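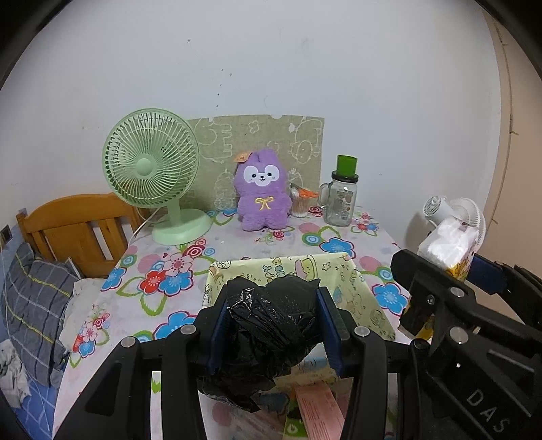 Zwischenbericht Haushaltsauflösung und Einlagerung, Stand Dezember
Projekt Bolville, Berichterstatter: Rainer Voß
An: Evdokia Galanis, Förderstelle

Seit dem letzten Bericht wurden Küche, Flur und das kleine Zimmer fertig sortiert. Das Wohnzimmer ist zur Hälfte erledigt, der Keller noch nicht begonnen. Firouzeh Jalali und Faisal Khattak arbeiten vormittags bis 12:30 Uhr.

Kleinteile kommen weiterhin in schwarze Plastikbeutel und dann in Stoffboxen. Die mit Comicfiguren bedruckte Box in blassem Gelbgrün ist für die Kindersachen vorgesehen. Sie ist oben offen, deshalb lässt sie sich nicht stapeln und geht als letzte in den Transport. Als Packplatz dient der Tisch mit der geblümten Decke. Die Decke bleibt bis zum Schluss liegen, die Familie möchte sie behalten.

Bei den Beuteln gab es Probleme. Die dünne Sorte reißt, wenn Besteck oder Werkzeug hineinkommt. Stijn Brouwer hat bei Hukico eine stärkere Qualität angefragt, 200 Stück, Lieferung in der kommenden Woche. Bis dahin werden die dünnen Beutel nur für Textilien und Papier verwendet.

Kosten: Für Verpackungsmaterial waren 100 Euro im Monat angesetzt. Durch die Nachbestellung liegen wir um 13 Euro darüber. Den Betrag gleichen wir aus der Position Fahrtkosten aus – dort ist noch Luft, die zweite Fahrt zum Lager Mengal ist entfallen.

Offen sind:
Schlüssel für den Kellerraum, liegt noch bei der Hausverwaltung
Zusage von Stustus für die Abholung der Möbel
Beschriftung der Boxen aus dem Flur

Für den Keller rechnen wir mit rund zwei Wochen. Die Packliste für das Wohnzimmer reicht Frau Jalali nach, sobald der Schrank leer ist.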